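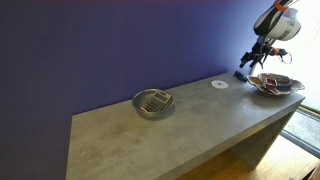
How a Calculator Adds Two Numbers

A calculator is a machine that works with numbers. It has keys, a display and a small chip. The chip does the math. It cannot read the shapes of the digits the way you do. It works with electrical signals, and each signal has two states: on and off. We write on as 1 and off as 0.

Counting with two digits

People usually count with ten digits, 0 to 9. When you pass 9, you start a new column, and each column is worth ten times the one to its right. Counting with only 0 and 1 is called binary. In binary, each column is worth two times the one to its right: 1, 2, 4, 8, 16, 32, 64, 128.

Take the number 200. It is made of 128 + 64 + 8. Put a 1 in each of those columns and a 0 in the others, and you get 11001000.

Each 0 or 1 is called a bit. The number above uses eight bits. The largest number that fits in eight bits is 255. 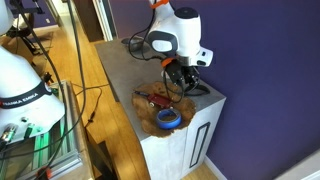
Ferdinand Tanner asked whether a calculator has to turn the whole number into binary at once. It does not. Many calculators store each digit separately, using four bits per digit. In this system 200 is stored as 0010 0000 0000.

Adding by columns

Now add 517 and 776. Start on the right.

7 + 6 = 13. Write 3 and carry 1.
1 + 7 + 1 = 9. Write 9. There is nothing to carry.
5 + 7 = 12. Write 12.

The answer is 1293. The chip follows a similar set of steps. Its parts for adding are called adders. One adder takes in two bits and a carry, and gives out a sum bit and a new carry. Several adders are joined in a row, so the carry can pass from each one to the next.
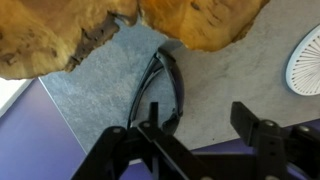
Showing the answer

The display on a simple calculator builds each digit from seven short bars. An 8 uses all seven bars. A 1 uses two. The chip sends a signal for each bar that should show, and the other bars stay blank.

Try it: write 13 in binary. You will need the columns 8, 4, 2 and 1. The answer is 1101.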